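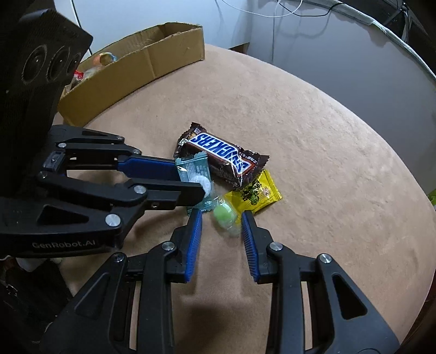 How many sweets go in one treat bag?
Five: one chocolate bar and four small wrapped candies.

Section 2. Setting Out and Filling
By Ebuka Afolabi
25 October 2023

1. Spread the soft cover over the Flirkby table and smooth it toward the edge. Wrapped candy slides on a bare top.

2. Put out one bag's worth at a time. Leave the rest in the Odanier tub with the lid on.

3. Check each wrapper. Both ends must be sealed. Set aside anything split or past its date.

CAUTION: Keep bars that contain peanuts out of bags marked with a green tag. See the allergy list.

4. Pick up the bar first and lay it flat in the bottom of the bag. 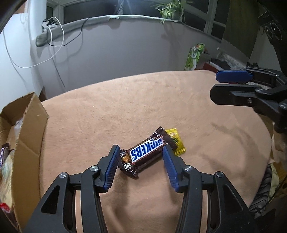
Where should a bar be held when it is lifted?
By the middle, never by the crimped ends, which can tear.

5. Add the small candies on top. Twist-wrapped pieces go in last.

6. Fold the top over twice and close it with a Wemach clip.

NOTE: A full carton holds 154 bags. Write the carton number on the short side before stacking.

Questions about the September packing list go to Lawal Chukwu.

We use cookies to improve your visit. Accept | Manage settings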